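Carry Less, Walk Farther: speaker notes
Akmont Library evening talks, 23/09/2021

Open with the question: who walked here tonight? Wait for hands. Then tell them about the Drusis loop, because I can never resist (41 minutes door to door, two bakeries, one truly terrible hill!).

Main idea for the first part: errands count as walks. You don't need trails or special shoes. You need somewhere to go and a way to bring things home.

Slide 3. Ask people to guess what they carried today. Keys, charger, a book they haven't opened in weeks, and so on. Let this run, it's always fun. 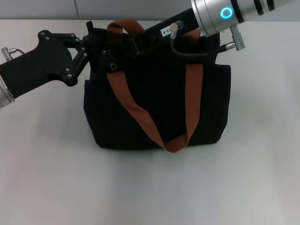
Notes by the speaker, Uren Walking Club

A black fabric tote with a long strap is plenty for bread, greens and a library book. Long straps are great for short trips, but swap shoulders at every other corner.

Slide 4. The Moser Street route. Start at the post office, go behind the school, come out by the river. 20 minutes if you don't stop, 60 if you're me. Mention the herons in March!

Slide 5. Hills. Short steps, talk the whole way up, and if you can't talk, slow down.

Drink some water here.

Last slide: the map. I have 400 printed, so please take extras for neighbors. Questions, then lights up.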